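Mayu Fukuda fits out study rooms and small offices from a workshop in Jilletthorpe, and desks are most of what she does. When we met in January she had just finished a set for the reading room in Detasthorpe, and she wanted to talk about tabletops.

"People choose a desk by the legs," she said. "Then they spend every day looking at the top."

She prefers pale wood with a fine grain and a low sheen. Dark tops show dust by lunchtime, she says, and a high gloss throws the window back in your face. For Detasthorpe she went with a light top and one round cable hole near a back corner.
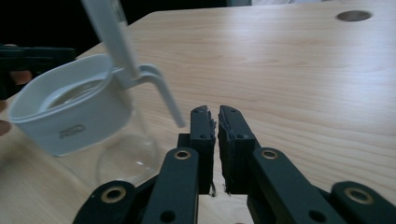 The position of the hole took longer to settle than the wood. The client had asked for it in the center. Fukuda talked them out of it.

"In the center it's behind the screen, and you can't get your hand to it. Put it in the corner and you can drop a plug through without moving anything."

She lined the holes in gray, after trying black and finding it too heavy against the wood. The job came to $2,386 for 2 desks, delivered. An earlier quote from Ó Riain, for a plainer top with no holes, was $1,699, and she says she would have understood if the client had taken it.

Care is simple. She tells people to use a damp cloth, wiping along the grain, and to dry the top straight after. She doesn't recommend spray polish. "It builds up, and then your paper sticks to it."

Her next order is a long worktable for a school in Gonenton. The school wants four cable holes. She is hoping to get them down to three.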